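Cladton Neighbors Forum > Weather and Outages

Still no power on the north side, day five

wendelinw
Well, we're on day five now and I thought I'd start a fresh thread, as the old one got so long that my poor phone takes forever to load it. After the ice came through we lost power with everybody else, and most of Cladton has it back (so happy for you all!), but the north side is still dark from the feed store out to Kushwaha Road. The recorded message says 287 homes are left. My neighbor has been running an extension cord over to our freezer, bless her – I owe that woman a pie.

plumhill_dot
Same on our end, and I do think it's time somebody said it out loud. Nodville had trucks on Tuesday morning and we didn't see one until Thursday night. I know the crews are worn out and I'd hug every one of them, but whoever makes the list needs to look at a map.

wendelinw
I hear you, Dot, and I was grumbling the very same thing at breakfast. We've all been camped out in the one bedroom with the gas heater on the other side of the wall, and the kids are being better sports than I am.

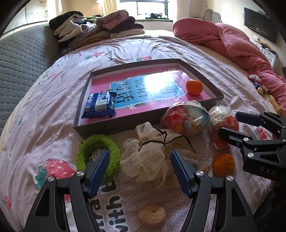

Seraina Pichler wrote that she didn't think the Nodville complaint was fair, as the line feeding their side also feeds the clinic and the water pumps, and she'd want those on first no matter whose street had to wait.

plumhill_dot
That's a good point about the pumps and I'll take it. I still say two days is a long gap, though, and a phone call would have cost them nothing.

oldcreek6
We got ours back at 7 last night, so don't lose heart! Turn off your big appliances before it comes on, and if your meter box pulled away from the wall you'll need an electrician before they'll hook you up. Ours took more than a day to call back.

wendelinw
Thank you, I'll go look at the box as soon as it's light. Will post when we're on.

Related threads
Warming center hours at Celtier Hall
Who is hauling branches in April?
Spoiled food and insurance claims

Contact the moderators | © Cladton Neighbors Forum | Back to top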